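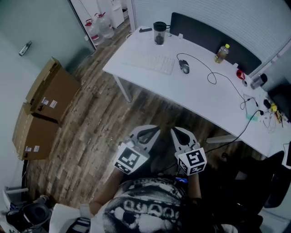
Cara wrote on Aug 15, 2019:

> The speech model from Mokgethi is fine on clean recordings, but it
> falls apart on phone calls. I ran 200 of the July calls through it
> and about half came back with place names mangled. Skokham was never
> spelled the same way twice. Is anyone else on the list seeing this,
> and is it worth retraining?

Yes, we see the same thing at Vondovmont. Phone audio is sampled at a lower rate than what the model was trained on, and the stock release does not handle that well.

I would not retrain from scratch. Try these first:

1. Resample everything to one rate before it goes in. Check the old files too, some of ours were mislabeled.

2. Add a word list. Ours has 100 entries, mostly towns and street names. Keep it short. When we tried 1,000 the model started hearing towns in ordinary words.

3. Cut the calls at pauses. Long files drift toward the end.

If names are still wrong after that, fine-tuning on 5 hours of your own corrected calls should be enough to tell whether it helps. Keep a few calls out of the training set and score those separately.

One question back: are you on the July build or the one before it? The older one ignores the word list unless you set it in the config file as well as on the command line.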